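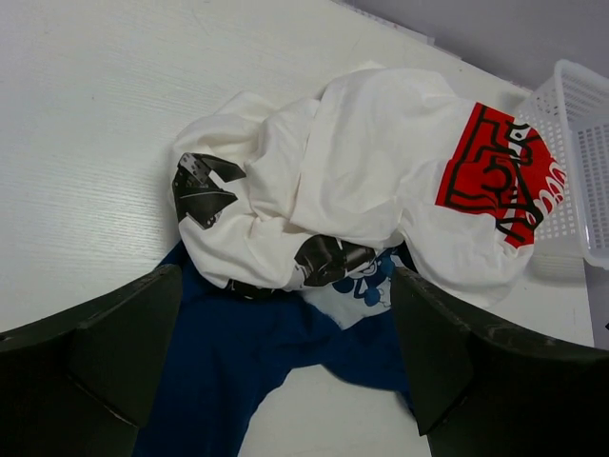

4. Laying out your first batch

Home | Set-up | First batch | Care | Help

Sun 1 April – by Flor Ticona

OK, the arm is bolted down and the Fadow is talking to your laptop, so let's give it some laundry! I like to start with a small pile, a couple of white printed shirts or tops with something navy underneath. The dark cloth gives the wrist camera an easy edge to find, and you'll see it in the preview right between the two fingers.

1. Clear the table except for the clothes and the basket. Mine is a white perforated plastic one and I keep it right beside the pile, close enough that a sleeve can flop against it.

2. Drop the clothes in a heap. Don't smooth them out (I always want to!). The Fadow was made for crumpled stuff, and prints that are all folded up are fine too.

3. Open the preview and check that both finger tips show, one on each side, with the pile ahead of them.

4. Press Teach, then tap the piece on top. If two pieces overlap, tap the one you want lifted first and wait for the beep.

5. Set the speed to 5 and press Go. Keep a hand near the stop button for the first few lifts.

Note: on a pale table like mine, white cloth can be hard to pick out. Turn the contrast up a notch, or tap on a printed part instead – a big red or black print works great.

Caution: keep your hands out of the pile while the light is green, and take off anything dangly, including lanyards. Empty the pockets too. I once fed mine a pen and spent the evening cleaning the pads.

If the fingers close and come up with nothing, lower the grip height one step and go back to step 4. Still nothing? Error 181 means the pads need a wipe.

Contact Tralbridge support | © Tralbridge | Back to top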